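Teaching a Planner to Change Its Mind

October 6, 2024
14 comments | 2 shares

I'd been told to bring a sweater, and I'm glad I did, because Ylva Halvorsen keeps her lab cold enough to store fish. She writes the planning software at Roritz, a small team that wants robots to handle store shelves, and she talks faster than I can type. So I gave up on the laptop and just recorded her!

I started with the dumbest question I had. What does a planner do all day?

"It argues with the camera," she said. "The camera side says, I think there's a can here, tilted like so, and I'm this sure. The planner says, fine, then here's how I'd get an arm to it. Then the camera side says, well, now I think it's tilted a bit more. And they go back and forth until somebody has to move."

Her part is called Fusley (named after a village she once got lost in, long story). It takes a guess about where an object is and turns it into an arm path and a set of finger positions. The old version planned once and committed. The new one keeps planning while the arm is moving, and the last few inches are where it works hardest.
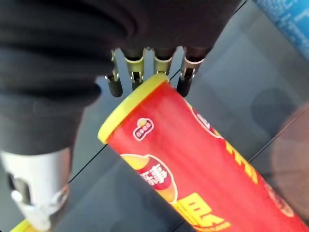
Fingertips over the lid of a red canister, seen from the wrist camera.

"Look how much of the can is missing," Ylva said when she pulled that view up for me. "You get the lid and part of the body and then you're out of picture. So up close we stop asking for the whole cylinder. We ask for the rim. A rim is an oval, and an oval tells you which way the can is pointing."

I asked why she didn't just use the head camera the whole way, and she laughed at me a little. From up there the arm gets in the way of the very thing you want to see. Fusley takes the head view for the big picture, then leans more and more on the wrist as it gets close. Getting that handoff smooth took her team most of March. At first the two cameras disagreed by enough that the arm would twitch, "like a person reaching for a hot pan."

The other half of the software is Dhanial, which keeps the list of what's where. That one belongs to Noman Talpur, who wandered over with a sandwich when he heard his project's name.
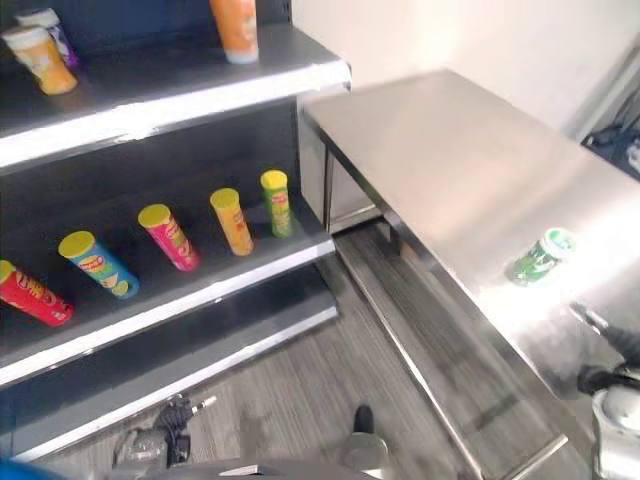 Canisters on the shelf, and a green can lying on its side on the steel table.

"A can on its side is a different problem from a can on a shelf," Noman told me. "Same object, same label, but the list has to say it's lying down, or the planner comes at it from the wrong direction." He used to store just a position for each item. Now every entry carries a position, a tilt, what it's resting on, and how old the information is. He's very proud of that last one. If an entry gets stale, Dhanial won't let the planner use it until a camera has taken another look.

Then I wanted to know about crowding, because my own pantry is a disaster and I was feeling judged. Ylva got very animated here. She said picking one can off a bare surface is practically homework, and that neighbors are what make it fun.

"Your fingers need room too! People forget the hand has a thickness. We grow every neighbor a little in the software, like it's wearing a coat, and the path has to miss the coats. But if you make the coats too thick, there's no path at all, and the robot just stands there thinking."

So how thick? They ran 1,753 simulated grasps to settle it, and ended up with a coat that shrinks as the fingers get closer and the camera gets surer. She drew it for me on the back of a parking receipt, which I still have.
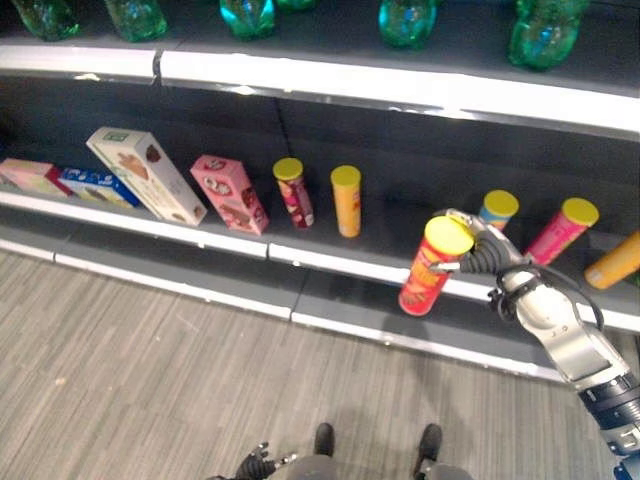
What happens when it's wrong

I asked both of them for their favorite bug. Noman went first. For 2 days Dhanial was swapping cans of similar color every time the lights changed, and the planner kept politely throwing out its own plans. The fix was one line. He'd rather not say which line.

Ylva's was sneakier. Fusley scored every path by length, so it loved short ones, and short ones tend to skim right past the shelf lip. "On paper, beautiful," she said. "In the room, I was holding my breath every time." Now a path pays a penalty for hugging an edge, and the arm takes a wider swing that looks almost lazy.

They replay everything, too. A tool called Wolley lines up both cameras, the list and the plan on one timeline, so you can stop at any moment and ask what the software believed just then. I got to drive it for a while and I was hooked. You scrub along, and the little outlines jump around as the guesses change.
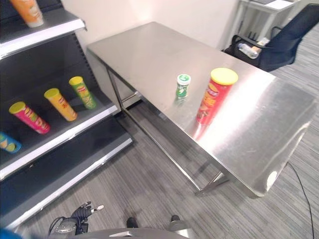
Ylva's rule is that you can't touch the code until you've found the first wrong belief in the replay, and she means the first one. By the time an arm does something silly, she says, the mistake is usually old, and three other parts of the program have been building on it. She's made herself follow the rule too, though Noman coughed loudly when she said so.

Next on her list is placing, which she thinks is harder than picking and gets a lot less love. I told her I'd come back for that one, with a thicker sweater.

Comments

Ghazala Virk
The coat idea is great. We do something similar with warehouse bins but ours is a fixed size, and yes, ours stands there thinking too.

Riet Verstraete
Would have liked more on how they decide when an entry is stale. Is it just a timer, or does it depend on whether the arm has been nearby?

Naheed Baloch
@Riet I was wondering the same. Also please scan the parking receipt!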